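Progress report to the Predetti Fund: coaching bursaries at Hukcombe Rounders and Softball Club

We are now well into the second half of the grant and it has been a lovely, busy stretch, so please forgive us if this runs on a little. As you will remember, the money was given to train up coaches from among our own players and parents, and to get a junior softball side going again after two summers without one.

Three people have finished their first coaching course, held over at Pritton, and all of them are now taking sessions with the under-12s. Two more start in September. The hardest part has been finding dates that suit people who work shifts — we did lose one place that way, and the course fee was carried over to the autumn.

Spending so far comes to £3,957, which covers course fees, travel to Pritton and the new bats and bases. The pitching net from Devadiga came in a little under the quote, and we would like to put the difference towards catchers' gloves, if you are happy with that.

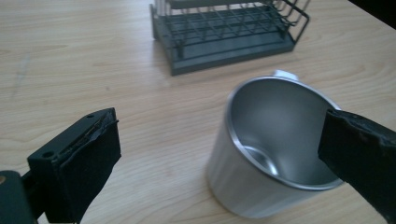
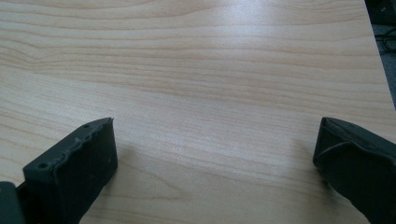 The wooden tabletop, in both pictures; the metal mug is in the first.

The juniors have played two friendlies away and lost them both, though the second was very close and they came home singing. Attendance has held up well, even through the wet spell, and several of the older girls have asked about umpiring — something we hadn't planned for but would dearly like to encourage.

Still to do before the final report: first aid refreshers, the indoor winter booking, and a proper list of who holds which kit.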